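The Dulerside Prize

The year Ottilie Ammann turned sixty she entered the Dulerside short poem contest, which had a first prize of 600 francs and a second prize of a ham. She wanted the ham.

"You can't aim for second," said Gebhard Schnyder, who had won first twice and owned a jacket for it. "The judges can smell it."

Ottilie thought the judges could smell very little. Alois Stöckli had been one of them for 16 years and still confused her with her late sister, who had never written a line and had once bitten him at a dance. All she needed was a poem slightly worse than Gebhard's and a good deal better than everybody else's. She had read everybody else's. The gap was wide enough to drive a milk truck through.

She wrote it on Thursday, in August, at the cafe, while the staff put the place to rights around her. It was a poem on the subject of rain. Gebhard always did rain, so hers would sit next to his in the pile and look a bit thin.

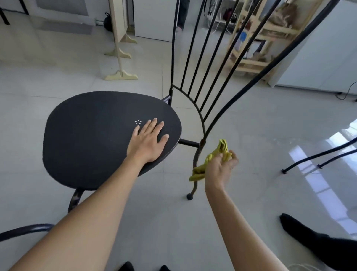
By closing time she had seven verses and a worry. The fifth one was good. She hadn't meant it to be. It had her mother in it, and a bucket, and there was a line near the end that made her put down the pencil and look at the wall for a while.

She tried to fix it. She swapped "bucket" for "vessel," a word that had sunk better poems than hers. She put in an "alas." She read it over on the bus to Nustalik and it was still good, only now it was good with an "alas" in it, and an old man across the aisle asked if she was all right.

At home she considered cutting the verse. She got as far as the scissors. Then she made soup and mailed the thing as it was, bucket restored, in an envelope addressed so badly that it had a fair chance of going to Austria.

It didn't go to Austria. Stöckli read out the results from a stepladder, the stage being full of chairs. First prize went to Ottilie's sister.

Gebhard shook her hand for slightly too long. He was wearing the jacket.

"Rain," he said.

"I know," she said. "I'm sorry. What did you get?"

He lifted the ham.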